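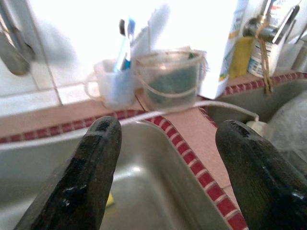

Liesl Tanner reckons I should give up on the sourdough and just buy a loaf like everyone else, and after July I did nearly listen to her. Three flat ones in a row!

Blog > Kitchen > Bread

But then I tried a longer prove – overnight in the fridge, then 50 minutes on the side while the oven got properly hot – and the next one rose beautifully (well, on one side). I've also dropped the water to 65 per cent, so the dough doesn't crawl off the board any more. Nuala Kinsella wants some of my starter now, so I'm feeding it double. Rye next, if I can find a bag under 30 quid.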